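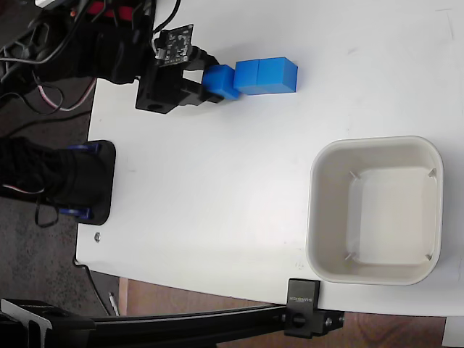 Three blue cubes in a row on a white table top.

Skivholm Table Top, white
Item number 2384

The Skivholm is a plain white table top for work rooms, school rooms and hobby corners. We at Skoner make it in one thickness and in 4 lengths, and the longest is 200 cm. Legs are not included in the price. Most customers take the Trarnby legs, which can be adjusted in height, but the older Kelmendi frame fits too if you order the extra mounting plates.

The surface is matte, so a lamp above the table does not disturb your eyes when you read or draw. For daily cleaning please use a soft cloth with lukewarm water and a little dish soap. Do not use steel wool or powder cleaners. Marks from pencil go away with a normal eraser. Ink from markers should be wiped the same day.

The underside has no holes from the factory, so you can place the legs where you like. Keep a distance of minimum 5 cm from every edge and drill only with the stop ring which comes in the bag of screws.

Price for the longest size: 261 dollars, without legs
Delivery: to the front door, flat in a cardboard box
Returns: accepted if the top is not drilled

Please check the corners before you sign for the delivery. If a corner is damaged, keep the box and write to us with the item number.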